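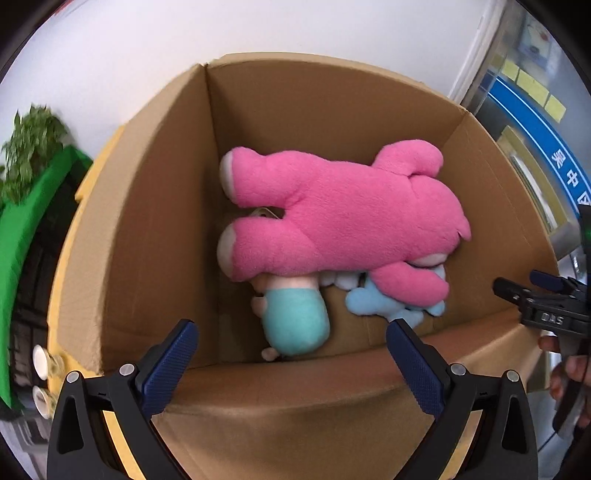
Software engineer, grasp planning (Pliteo team)

Plush toys in a cardboard box are a lovely, horrible problem! They sag, they wedge under each other, and the planner has to decide which one comes out first. We've been at it since March and we'd love another pair of hands on the code.

You'd work with Gemma Cattaneo on perception and Zakhar Dmytriv on control, mostly in Python with some C++. First job: our segmentation still merges a soft toy with whatever is tucked beneath it, and it fails on 64 of our 984 test picks. After that, the replay tool (it's slow, and we all grumble about it).

You should be happy reading other people's code and comfortable with 3D geometry. A robotics degree is fine, so is none.

Full time at Lanine, part remote. Send a CV and a few lines on something you've built to Gemma by 8 November 2020.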